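**Mezzanine railings: bars or glass? (and lighting under the overhang)**

**quintanilla_loft** - May 14, 2024

Hi all! We're turning an old parts warehouse in Quintanilla into shared workspace and the upper level is finally getting its railing. I've been going back and forth between horizontal metal bars and glass panels. Has anyone lived with either one for a while? The run is 199 feet all the way around, so I'd love to get it right the first time.

**tinroof630**

Glass looks great for a week. We had it at my last job and every panel had a band of handprints at leaning height. Bars, bars, bars.

**wekia_stairs**

Check your local code before you fall in love with horizontal bars. Some inspectors call them climbable and want verticals. I've had a job held up 7 weeks over exactly that. Vertical pickets look perfectly nice too.

**tinroof630**

> Some inspectors call them climbable

In a house with toddlers, sure. It's a workspace.

**wekia_stairs**

And the inspector gets to decide that, you don't. Open houses happen. People bring kids.

**brirkico_beams**

Oh I love this topic! I'm a huge fan of dark bars with a white ceiling. You get these long black lines sweeping around the upper floor and everything above them stays bright. I also love that people can stand up there and still feel like part of the room. Go for a curve at the corner if the budget can stand it. Round downlights near the front, long fixtures farther back, and you're set: 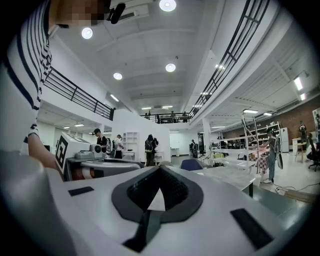
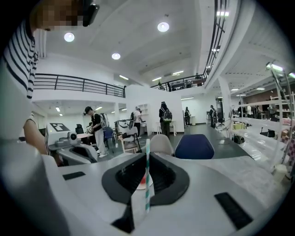

On the lighting question, I'd put the two types on separate switches. Round ones alone are lovely in the evening, but you'll want the long ones on when people are working at desks. And do the ceiling in a flat white, not eggshell! Eggshell shows every roller mark once there's a light next to it - ask me how I know.

Oh, and one more thing on the bars: get them powder coated before they go up. Touching up paint on site, on a ladder, over somebody's desk, is miserable.

**quintanilla_loft**

This is so helpful, thank you! The curve is very tempting. Our fabricator quoted the straight version and then made a face when I asked about bending it.

**atunness**

Put me down as a vote against. All those hard surfaces are going to be LOUD. Open upper level, open lower level, and one phone call reaches everybody. We spent roughly 630 dollars on felt panels for the underside of ours and should have spent double.

**brirkico_beams**

Fair point on the noise. I still think it's worth it, but yes, budget for something soft. Rugs upstairs helped us more than panels did.

**atunness**

Rugs do nothing for voices coming up from below.

**brirkico_beams**

They do plenty for chairs rolling around overhead! That was our number one complaint.

**tinroof630**

Both. Get both. And still no glass.

**wekia_stairs**

Ask about post spacing too. Ours are at 4 feet and there's no wobble. Wider than that and I'd want to lean on a sample first.

**quintanilla_loft**

Calling the inspector tomorrow about the horizontals. If they say no, would you curve vertical pickets, or does that get fussy?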